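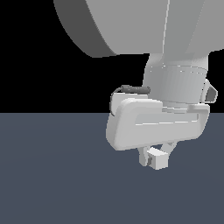 3.2 Simulationsumgebung und Ablaufsteuerung

Die Greifversuche wurden in der Simulationsumgebung Torex durchgeführt. Die Bewegungsplanung übernimmt Casport, das kollisionsfreie Trajektorien im Gelenkraum berechnet und an einen Impedanzregler übergibt. Die Szene beschränkt sich auf Arm, Bodenebene und Zielobjekt; auf Texturen und Schattenwurf wurde verzichtet, um die Renderzeit je Episode niedrig zu halten.
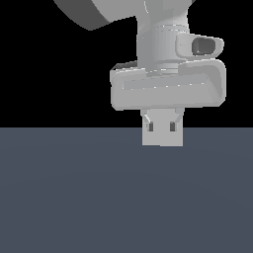
Abb. 4: Simulierter Arm mit Parallelgreifer, Finger geschlossen, ohne Objekt.

Insgesamt umfasst der Datensatz 3.808 Episoden. Jede Episode beginnt mit einer zufällig gestörten Gelenkkonfiguration. Der Zustandsautomat unterscheidet Anfahren, Absenken, Schließen und Anheben. Ein Übergang erfolgt, sobald der Positionsfehler des Endeffektors für 70 ms unter dem Schwellwert liegt. Bleibt der Übergang aus, wird die Episode abgebrochen und als Fehlschlag protokolliert.

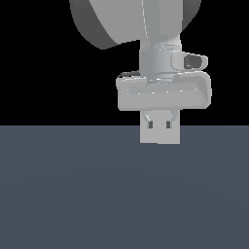 3.3 Posenschätzung des Zielobjekts

Zielobjekt ist ein weißer Quader auf der Bodenebene. Seine Pose wird mit dem Schätzer Sandu aus Einzelbildern bestimmt. Hypothesen mit einer Konfidenz unter 95 % werden verworfen; der Planer hält dann die letzte gültige Pose.

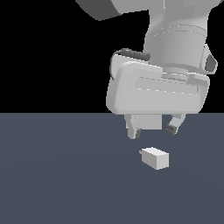

Die Greifachse wird aus der geschätzten Orientierung so gewählt, dass die Finger an den Längsseiten des Quaders angreifen. Bei mehrdeutiger Orientierung entscheidet der geringere Verfahrweg des letzten Handgelenks.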